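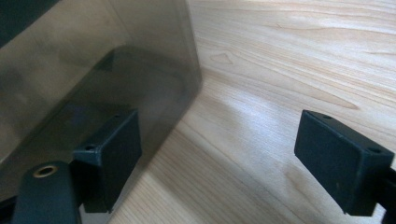 Print | E-mail

Progress report, Drusham demonstration work
2021-04-21

Recording by hand-held gripper has now replaced the remote-control rig for the tabletop tasks. We have 278 demonstrations, of which 195 passed checking. The rest were dropped, mostly for lost tracking or a hand moving faster than the arm could follow. I would not read much into the total. Ten good recordings of a hard case are worth more to us than another batch of easy ones, and we are still short of hard cases.

Kamier's claim that untrained staff can record usable material after one short session is not borne out so far. Our new starters needed over 23 attempts each before their recordings stopped being rejected — and the Kamier checking software passed several that the arm could not repeat.

Remote control remains slower, but it fails in ways we can see at once. I recommend keeping the Vellura station until the comparison is finished.

Spending is within the April allowance. The Sýkora fingertips have not been tested for wear, and I can't promise a result by the next report.

Print | E-mail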